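方眼マットの上で使う丸カゴ(木製スティック側壁)の固定方法について

1 投稿者:zotitz_210
卓上の仕分け遊び用に丸いカゴを自作しています。側壁は無塗装のクラフトスティックを縦に並べたもの、上縁と下部に黄色の帯を回す構造です。内底も木。中には木の玉を入れます。
問題は側壁の接着で、木工用ボンドだと乾燥後にスティックが内側へ傾きます。硬化時間は12時間取りました。対策をご存じの方、お願いします。

2 投稿者:Costache
下の帯を先に接着し、上の帯は仮留めのまま硬化させてください。両方同時に締めると逃げ場がなくなり傾きます。

3 投稿者:kestard
>>2
逆では。上縁を先に決めないと真円が出ません。私は内側に円形の型紙を入れ、上から順に留めています。継ぎ目の隙間も揃います。

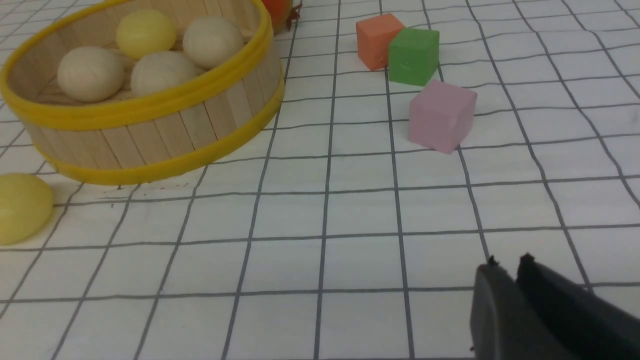 マットの方眼は芯出しにも使えます。直交する二本の線に中心を合わせ、四方で縁までのマス数を比較すれば、歪みは目視で判別できます。ただしマット自体が波打っていると基準になりません。先に平らな板へ貼ってください。

4 投稿者:Costache
>>3
型紙を入れる前提なら上からでも可。型紙なしなら下からです。それと、マットの線は印刷精度が不明なので基準には使いません。定規で実測します。

5 投稿者:zotitz_210
型紙は入れていませんでした。厚紙で作ります。
もう一点、玉がカゴから出ると卓上を転がります。立方体の色ブロックは止まるので問題ないのですが。

6 投稿者:hegarty
マットの下に滑り止めシートを敷いても玉には効きません。天板の水平を確認し、外周に低い縁を付けるのが確実です。縁は角材で足ります。

7 投稿者:kestard
縁を付けると手前から玉を拾いにくくなります。うちは奥と左右の三辺だけです。

8 投稿者:hegarty
>>7
手前に傾いた机だと落ちますよ。水平が出ているなら三辺で構いません。

9 投稿者:zotitz_210
水準器で見たら手前に傾いていました。脚を調整してから三辺で試します。接着は型紙ありの上から順でやり直します。

10 投稿者:Costache
帯の重ね代も揃えておくこと。そこだけ厚くなると型紙が抜けなくなります。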